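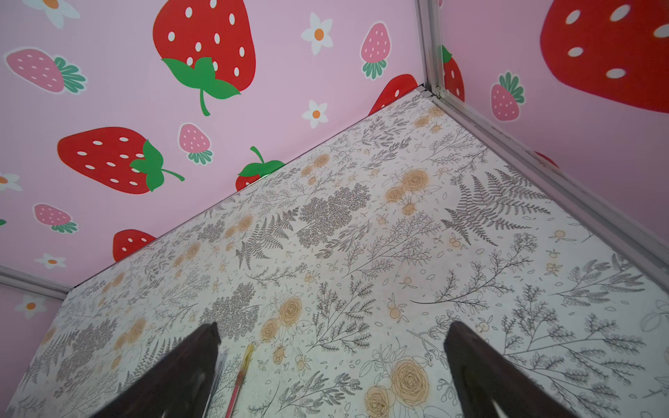

January 8, 2025
By Mohcine Kamel

Registration is open for the winter hike to Marndale Ridge, and 29 of the 40 places are already taken. The route starts at the Ursu parking lot, climbs through the woods and comes out on the open ridge, with 300 meters of elevation gain in total. Expect plenty of ferns on the lower part of the trail, much like the big gray frond drawn on the table covering, only green and usually dripping. After the second stream the path gets rocky and stays that way to the top.

Everyone needs boots with a proper tread. In December we turned back two people in running shoes at the stream, and we will do it again. Bring a headlamp, a warm layer, gloves, lunch and at least 2 liters of water. Poles are useful on the descent. Microspikes can be rented from Eltier, but reserve them early as they don't keep many in small sizes.

We walk as one group with a leader at the front and one at the back. The pace is moderate, with a long stop for lunch at the Distell shelter. There is no water at the shelter and the toilet is closed until spring.

If the wind is too strong on the ridge we will take the lower path around the lake. The decision is made at the parking lot that morning. To sign up, reply to this newsletter with your name and an emergency contact.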